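The Fourth Official's Board

The letter from the league came on a Monday, in the good envelopes, the ones with the crest of the heron standing on a football. I had coached Brilden Rovers for nine seasons and had received one other letter in the good envelopes, which was a bill.

This one said I was banned from the touchline for 2 matches and fined $265. The charge was "sustained remarks of a personal nature toward a match official." I read it to my wife over breakfast.

"Sustained," she said. "That's fair. You went on through the whole halftime."

What I had said to the referee was that his watch and my team had never been introduced. Then I'd said some other things. We had been leading Bassey Town 1-0 with the ninety minutes played, and the fourth official had held up a board reading three. Bassey scored in the eighth of those three minutes. I walked out onto the grass to discuss arithmetic.

The rules of a touchline ban in the Dutine Valley League are simple, having been written by a man who disliked reading. You may not stand in the technical area. You may not enter the locker room. You may not communicate with the bench "by voice, gesture or device." You may buy a ticket like anybody else, and they do make you buy it. I stood in line at my own ground behind two boys who asked me whether I was any good. I said I was the coach. They looked at the line, and at me, and let it drop.

My assistant took charge. He is a gentle person who drives a school bus and apologizes to cones when he kicks them. I had given him eleven pages of instructions. He'd thanked me and put them in the pocket of a coat he did not wear to the match.

The attendance was 921. I know because they announced it, and because I had never before been part of it. From the touchline a crowd is one large animal that's mostly on your side. From row F it comes apart into people, and every one of them had an opinion on our left back. The woman next to me thought he should be sold. The man behind her thought he should be sold and the money given back. I had picked that left back for four years. I ate my pretzel and looked straight ahead.

"Who's in charge of this?" the woman said at last, when he'd passed the ball into the parking lot.

"He's suspended," I said.

"Good," she said.

By halftime we were a goal down. I spent the interval beside the fence, moving my hands in a way I felt could not be proven to be a gesture. The league's observer came and stood next to me with his clipboard. He asked if I was cold. I told him I was. He offered me his gloves, and I had to put them on, and after that my hands were no use to anybody.

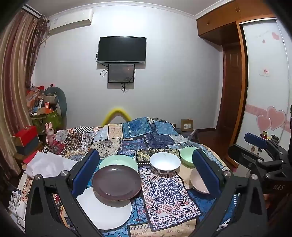
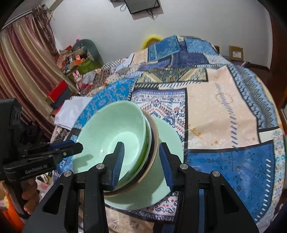 Can a banned coach still pick the team?
He can in the Dutine Valley League, so long as the team sheet is handed in before he goes to his seat, and whatever happens to it after that is up to the assistant.

What happened to mine was that the assistant changed it. Ten minutes into the second half he took off our captain, whom I had described on page four as "not to be removed under any circumstances, including injury." He sent on a seventeen-year-old who had been brought along mainly to carry the water. I stood up. The observer, who was sitting right behind me by then, tapped my shoulder with his pencil. I sat down.

The boy scored twice. The second went in off his hip while he was looking at something else, but they don't write that on the scoreboard. Row F was very happy. The woman next to me hugged me, then seemed to think better of it, and said that whoever was running things today ought to be kept on.

"He drives a bus," I said.

"Well, he can drive this one," she said.

There were still some minutes to go, and the board went up. It said five. I looked at my own watch and saw the referee had let us off with a good deal less than I'd have given in his place, and I believe I shouted that this was a splendid decision and that he was a credit to his family. The observer wrote something down. I asked him what. He said he was only noting that I had remarked on an official again, and he wasn't sure yet which column it went in.

We won 2-1. I waited by the bus for my assistant, who came out with his hair wet from the sports drink they'd poured on him. He found my eleven pages in the coat, which had been on the driver's seat all afternoon, and handed them back to me as if I might need them.

"Same again next week?" he said. "At Jernumano?"

I said it would have to be, I had another match to serve. He asked whether I wanted him to save me a seat on the bus, and I said yes, near the front. He thought about it for a while and said he'd have to check if that counted as the bench.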